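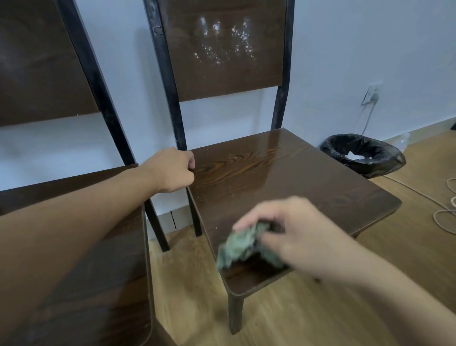

Posted by Ingvild Nordin in Village Halls & Clubs, October

We run a monthly supper club in the hall at Lovholm. It seats 60 if no one breathes out. Lately people book, don't turn up, and I'm left eating lentil bake until the next one. Should I take a deposit, or will that start a war?

Junpei Ogura
Take the deposit. We charge £6 at Katayama, knocked off the bill on the night, and the no-shows dried up by the second supper. Two people wrote me letters. One was quite well written. Put the cut-off time on the booking form in large type and stick to it, even for your sister-in-law. 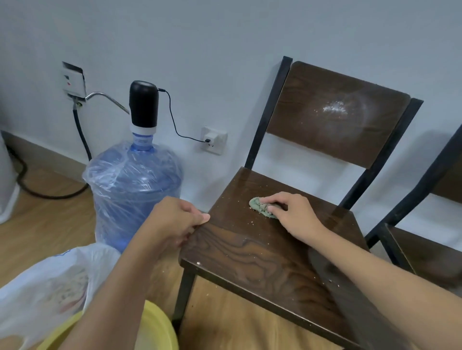 A cloth over the seat, crumbs and all.

Ours is noon the day before, and after that I've bought the fish.

Reiko Kawaguchi
just overbook like the airlines do

Mio Shibata
Please don't overbook. We tried it at Miltari and everybody came, including a man who had been dead according to our mailing list. We had over 18 people standing up with soup.

What did work was a waiting list and a reminder text at teatime two days before - polite, short, with a number to ring if they can't make it. Most people aren't rude, they've simply forgotten. 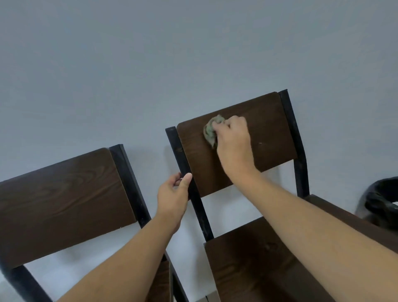 More from Village Halls & Clubs
Who pays when the urn trips the electrics?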